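4. 考察:「一時置き」は片付けの一段階といえるか

4.1 先行する主張の再検討

家庭内の衣類整理を扱う文献では、洗濯後の衣類はいったん容器に集められ、その後に畳まれ、収納されるという三段階の流れが前提とされることが多い。Kelmendi と Honkanen の整理モデルもこの前提に立ち、容器への投入を「中間工程」と呼んでいる。同モデルによれば、中間工程は後続の畳み作業の負担を軽くし、衣類の種別ごとの仕分けを促す。直感に合う説明であり、実務向けの手引きにも繰り返し引かれてきた。しかし、筆者らの見る限り、この主張を支える証拠は驚くほど薄い。

第一に、中間工程が負担を軽くするという記述の多くは、回答者の自己申告に依拠している。容器を使う家庭ほど「片付いている」と答えやすいのは当然で、床や椅子の上に衣類が見えないことと、衣類が整理されていることとは別の事柄である。Bunnag の質問紙調査は1046世帯という規模の大きさから頻繁に引用されるが、設問は「衣類を入れる箱やかごを決めているか」を尋ねるにとどまり、箱の中の状態には触れていない。規模が大きいことは、尋ねなかった事柄について何かを教えてくれるわけではない。

第二に、「中間」という語そのものが結論を先取りしている。中間と呼ぶからには、その後に何かが続かなければならない。ところが、箱に入れた衣類がその後どうなったかを追跡した研究は少なく、追跡したものでも観察期間は短い。箱から直接取り出して着るという、おそらくどの家庭にもある行動は、モデルの図のどこにも描かれていない。Softić はこの点を早くに指摘していたが、同氏の代案である「循環置き」も、従来の用語を言い換えただけに見えるところがある。循環しているかどうかは、やはり追跡しなければわからない。

4.2 本調査の記録から

本調査では、参加した11世帯に日誌への記入を依頼し、容器に衣類を入れた時点と取り出した時点を書き留めてもらった。得られた記入は400件を超えたが、その分布は世帯間で大きく偏っており、平均値を示すことにほとんど意味はないと筆者らは判断した。熱心な参加者は靴下一足の移動まで記し、そうでない参加者は週末にまとめて思い出しながら書いた形跡がある。後者の記入を除くべきだという意見が共著者間にもあったものの、除外の基準を後から設けることの危険のほうが大きいと考え、すべて残した。

そのうえでなお言えることは限られている。日誌の備考欄には「入れた」という動詞が目立ち、「畳んで入れた」「分けて入れた」といった限定を伴う記述は少なかった。とくに子ども服でこの傾向が強い。子ども服は小さく、畳んでも形が崩れやすく、翌朝にはまた着る。畳む手間に見合う利点が乏しいと感じる参加者がいたとしても不思議はない。面接では、ある保護者が「畳んだかどうかより、箱に入っているかどうかのほうを気にしている」と述べた。この発言は Kelmendi らの説に有利にも不利にも読める。箱が秩序の感覚を与えるという意味では有利であり、その感覚が畳み作業を不要にしてしまうという意味では不利である。

容器の寸法も検討の対象とした。Divdale の報告書は、浅い箱のほうが畳む行動を促すと主張する。中身が見えるため、乱れが気になるというのがその理由である。比較に使われた箱は Jolwood 製の浅型と深型の2種のみで、置き場所も揃えられていない。浅い箱が食卓の近くに、深い箱が脱衣所に置かれていたのであれば、差を生んだのは深さではなく場所であったかもしれない。本調査でも浅い箱に畳まずに入れた例は記録されており、少なくとも、深さだけで行動が決まるとは考えにくい。

4.3 「入っている」と「片付いている」

以上の議論を具体的にするため、容器内の衣類の状態に注目したい。図4では、木目調の天板に置かれた灰色のプラスチック箱の中に、小さな柄のある白地の子ども服が丸まっている。袖と縁取りは鮮やかな橙色で、衣類は箱の左半分に寄り、右側には底面が見えている。
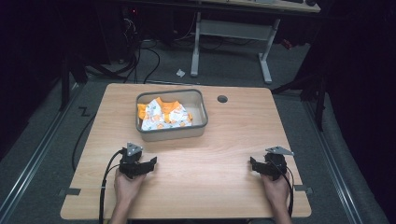 図4 箱の中で丸まった状態の子ども服。箱の右側には底面が見える。

従来の符号化規則に従えば、この状態は「収納容器内・単品」とされ、中間工程の成立例として数えられる。衣類が箱の縁の内側にあるという一点で条件が満たされるからである。筆者らはこの規則に疑問をもつ。空間に余裕があっても衣類が広がっていない以上、畳まれていない原因を箱の容量不足に求めることは難しい。かといって、この一つの状態から、入れた人の意図や、その後に畳まれるかどうかを読み取ることもできない。静止した状態は過程の証拠としては弱く、そのことは図4にもそのまま当てはまる。

そこで本稿では、容器内か否かという位置の符号と、畳まれているか否かという形状の符号とを分けて付けることを提案する。二つを独立に付ければ、「位置は定まったが形状は整っていない」状態を、成功例にも失敗例にも押し込まずに扱える。なお、Kneževič は形状をさらに10段階に分ける尺度を公表している。試みとしては興味深いが、隣り合う段階の差を判定者が安定して見分けられるとは思えず、本稿では採用しなかった。丸まった衣類と、ゆるく二つ折りにした衣類の境目でさえ、判定者の間で意見が割れたのである。

4.4 限界

提案した符号化にも弱点がある。位置と形状を分けても、時間の問題は残る。日誌の時刻は参加者の申告によるもので、裏付けはない。また、参加世帯は子どものいる家庭に偏っており、大人の衣類について同じことが言えるかは不明である。大人の服には皺を避けたいという別の動機が働く。加えて、素材の違いは今回まったく統制していない。滑りやすい生地は畳んでも箱の中で崩れるため、形状の符号が行動ではなく布の性質を測ってしまうおそれがある。

追加の面接は11月に予定しているが、そこで中間工程説が支持されるとは今のところ期待していない。仮に支持する発言が多く得られたとしても、それは片付けについての語り方を示すものであり、箱の中の衣類がどう扱われたかは別途確かめる必要がある。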